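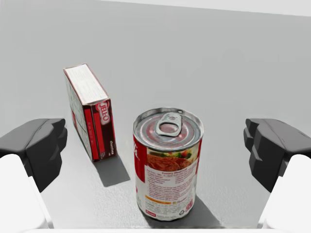

Filed under: Pantry & Neighbours

Cupboard collection, spring round

Quick one this time, am writing this between shifts so forgive the state of it.

First, thank you. 517 items in the last round, 137 up on the one before. Mi-kyung Yook did the sorting over two evenings and says her back has forgiven us. Most of it has gone out already to the Ploston Road flats and the two houses past the chapel.

What we're short of: tinned fruit, tinned fish, long life milk, squash, packet puddings and jelly (always first to go, the kids ask for it by flavour). Nappies size 5. Tea.

What we have plenty of: pasta. Kidney beans. More pasta. Please, if you were going to bring pasta, bring rice.

Dates on tins. Asked every time so here's the rule again. Best before, a bit over is fine by us, we check them and mark the lid. Use by, no, can't take it. Dented is OK if the seam isn't bent. Rusty or bulging goes in your own bin please, not in our crate. Opened packets the same, even if it's only one sachet gone.

Drop off is still the side door on Feltis Lane. NOT the front, the front is the dance school and they have been very patient. Ring and wait, Dong-hyun is usually upstairs and it takes him a minute. If there's no answer leave it in the blue crate and put the lid on properly, we lost a whole box of cereal to rain.

Getsemaní Palacios is after someone with a car for the far side of the river. One run a fortnight, an hour or so, petrol paid. She'd take two people sharing it. Tadeo has been doing it on his own since before Christmas and starts a new job soon so it is getting a bit urgent.

Recipe cards: Soon-im Yoo's bean stew one went down really well, we've run out. More being printed. If you have somthing that works with one ring and one pan, send it in, handwriting is fine. No oven recipes, lots of people haven't got one.

Money. We had 1515 in the account at the end of last month, before the van insurance. Shelving still to pay for. Full figures are pinned up inside the side door for anyone who wants to look.

Next sort is on the noticeboard once we know wich room we've got. Bring a marker pen, ours have all dried up.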